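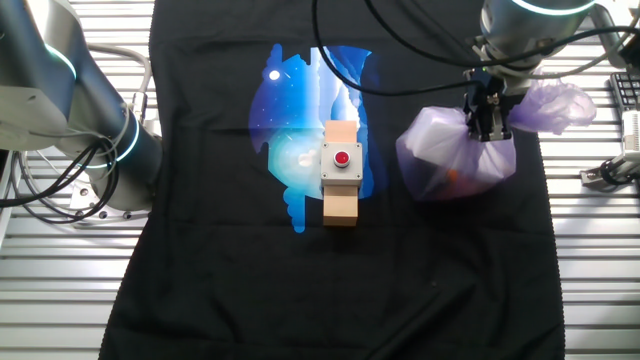 3.2 Bags and backgrounds

Thin plastic bags are hard to keep track of on a work surface. The film takes on the color of whatever lies under it, and the same bag can look pale or deep purple depending on how many layers overlap. We wanted a background that stayed dark in most places but was not uniform, so the items were laid out on black fabric with a printed graphic in blue and white. The metal slats of the table were left uncovered on either side – they throw bright reflections, and we wanted some of that at the edges of the view.

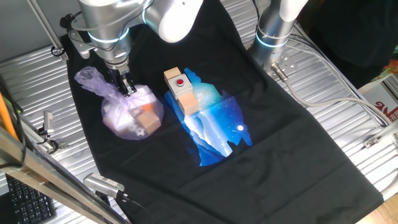 Figure 3. Lavender bag with a knotted neck on a black T-shirt, beside a gray push-button box and pale wooden blocks.

Bags were supplied by Fogh and came in one size. Each was filled by hand by Kimie Kobori or Nanami Wada, and the neck was gathered before the bag went onto the fabric. We did not smooth the film.

The folds above the neck turned out to matter more than the contents. When they are full and upright they hide much of the bag below, 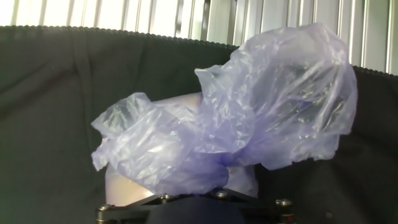 and the outline a person would draw around the bag then depends on where that person thinks the loose film ends. Two annotators, working apart, outlined the bag in 164 images. They agreed well on the rounded lower body and poorly on the loose film. Nearly 180 further images were set aside for the comparison in Section 5. Nine were dropped for glare.

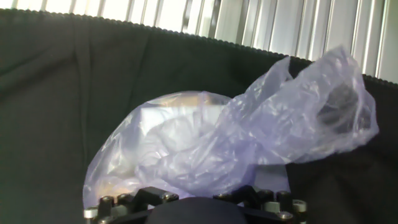 Flamov Soft Packaging Group, Department of Materials Handling

Contents were labeled separately from the bag. A block seen through a single layer of film keeps its edges, and both annotators marked it as a block. Under several layers only a pale patch may remain, and in those cases the label "unclear" was allowed.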